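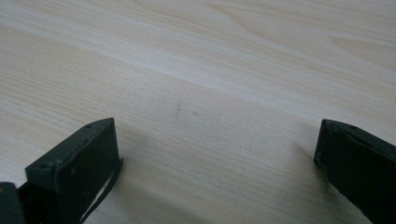 Stovirent Handheld Demonstration Study - Frequently Asked Questions

This page collects questions received from readers of the Stovirent method note and from groups who want to repeat the work. Terms follow the note. Questions on licensing go to the project office at Dimmont.

What was the study about?

Stovirent tests whether a two-arm manipulation policy can be trained from demonstrations made with hand-held grippers, with no robot present during recording. A person performs the task with one gripper in each hand. The recorded motion and video are then used to train a policy that drives a pair of arms.

Which task was used?

Sorting and restocking a compartment box. The items are small, light, and easy to tip over, and they sit close to the compartment walls. We chose the task because errors of a few millimeters at the fingertips change the outcome. 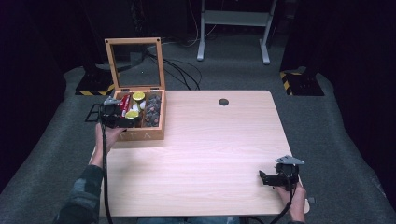
Figure 1. Head view, left gripper at the box.

Why record a head view as well as the gripper views?

The gripper view moves with the hand and carries most of the information needed for the grasp itself. It holds very little about where the box is once the hand turns away from it. The head view supplies that. Policies trained on gripper views alone reached the item but often returned to the wrong compartment.

How many demonstrations are needed?

The main result uses 26 demonstrations per item type. With 15 the policy still completed the pick but placed less reliably. With 10 it failed on most tipped items. We did not test larger sets, so we can't say where the curve flattens.

Is a session one recording or several?

Several. A session is split into episodes, and each episode covers one item. Session length is limited to 26 episodes. Past that point operators began to take shortcuts, such as pushing an item against a wall of the box before closing the jaws.

How is finger opening measured?

From the gripper video. The tracker finds the inner edges of both fingers and converts the distance between them to a jaw opening. It needs a reference with the jaws apart and no item in between. Matte, evenly lit surfaces work best. Glossy surfaces produced false edges in early trials at Pukside, and those trials were dropped.

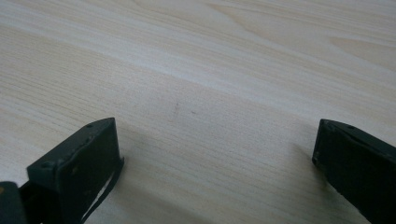
Figure 2. Gripper view, fingers open, nothing held.

Do marks or wood grain on the table disturb the tracker?

Small marks do not. The edge finder only searches a band next to each finger, so specks in the gap between them are ignored. Strong grain running parallel to a finger edge can pull the estimate off. The filter described in section 5 of the note corrects most of this. Shadows are a larger problem than grain - use diffuse light.

Should the cable or strap beside the finger be masked out?

We mask it in the tracker but leave it in the training images. Masking it in training made no difference we could measure.

How are the two gripper streams and the head stream aligned?

By hardware clock where possible, then checked by hand. The check uses the first clear jaw closure in each episode. Episodes with an offset of more than 5 frames are rejected.

Does the operator have to use both hands?

Both grippers are held for the whole episode, even when only one is working. The idle gripper should stay over or near the table and in the head view. If it drops out of view, the policy has no example of where a resting arm belongs, and the idle arm drifts at run time.

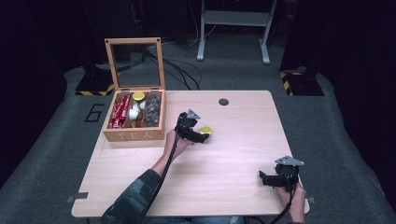
Figure 3. Left gripper at a yellow-topped pod, right gripper without an item.

What are the most common failures?

Double picks from a loose pile, and cups that roll when the jaw touches the rim. Thin packets lying across each other account for most double picks. A slower approach in the demonstrations helped with the cups but not with the packets.

Does the method transfer to another arm?

We tried one other pair, in the Gatti cell. The same policy ran after the wrist offset was changed. Placement error went up, mainly at the far corner of the table, where the arm was near its reach limit. Results from that cell are listed separately and should not be pooled with the main set.

Can we get the recordings?

Gripper streams and jaw openings are available on request. Head video is reviewed before release and takes longer. Write to Fulvio Marino at the project office and state which streams you need. Requests are handled on Wednesday.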